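Search this site Enter keywords Go

Jarkell Puts Its Grippers to Work on Someone's Old Desktop

Last updated: Monday, October 24, 2022

Jarkell has spent two years telling customers its grippers can handle delicate parts. This month it let Prolonus, a test lab with no particular reason to be kind, check.

The trial compares Jarkell's Urari parallel gripper with the model it replaces, on jobs any repair shop would know: picking up a processor, seating a card, leaving the motherboard in one piece. Each gripper gets 118 attempts, and the lab keeps the score.

"We asked for a fair test and were sorry to get one," said Nayeli Barajas, product manager at Jarkell. "The old gripper is better at flat cards than we remembered - we'd like that back."
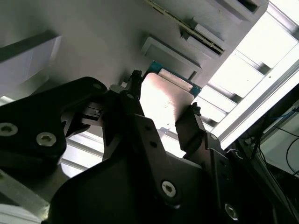
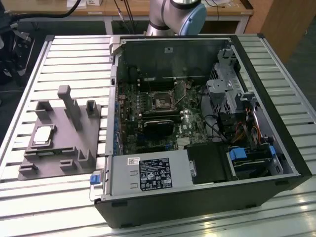
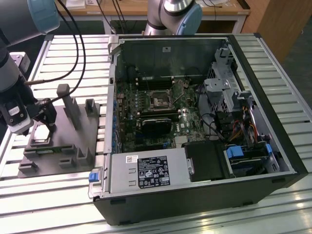 The bench at Prolonus during the gripper trial.

What Happens Next

Scores will be published in November, including the bad ones. Darius Marinescu, who runs the bench at Prolonus, has also asked for a second round with different wrist cameras. Jarkell has agreed, after a short silence on the phone.

The Urari costs $99 more than the older gripper. Shops that want to send in their own parts for testing can write to Fergus MacLeish at Jarkell.

Comments (3)

nyokabi_m: Will you publish force readings or only pass/fail?

Camacho Repairs: I drop a screw in the case every time. Please score that too.

J. Ngubane: $99 more and it still needs a second round?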